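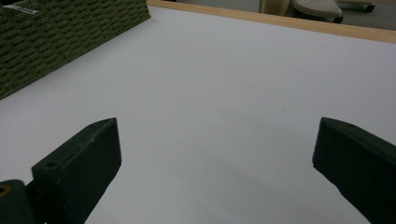 I went to the town council meeting in Barangate last month, mostly because the agenda had the footbridge on it. I use that bridge to walk to work and it has been closed since spring.

The bridge was item 5. Before that we had a rezoning request from a feed store, a long back and forth over leaf pickup, and a vote to rename the small park on Sandhu Street. The park vote was put off until the next meeting. I don't have strong feelings on the name, but I would like the drinking fountain to work.

When the bridge finally came up, Kanchan Nautiyal from public works gave the report. The deck boards are in bad shape but the steel under them is fine. There was one bid, from a company called Grevisari, and the council wanted to see a second one before signing anything. Two members said the job should have gone out in the summer. I agree with them, though it doesn't get me across the creek any sooner. 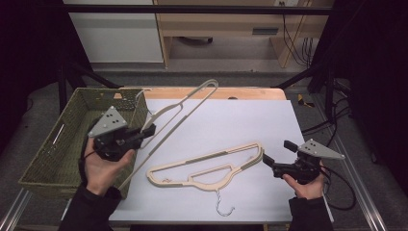 Public comment was three minutes each. Girish Sachdeva spoke first. He lives on the far side and said his kids now walk along Nillier Road to get to school, and there is no sidewalk for the last stretch. He had brought a petition with 451 signatures and handed it to the clerk. I had signed it in October outside the library and had forgotten all about it.

I spoke too, for less than a minute. I asked if the town could put up a temporary crossing sign on Nillier Road while the bridge is closed. The mayor said she would ask the county, as it's a county road. I wrote to the county myself the next morning and got an automatic reply with a case number.

The meeting ran past ten. Parking behind town hall was full when I got there, so if you plan to go, use the lot by the post office - it's free after six. The second bid is supposed to be in before the next meeting, and the agenda gets posted on the town website a few days ahead.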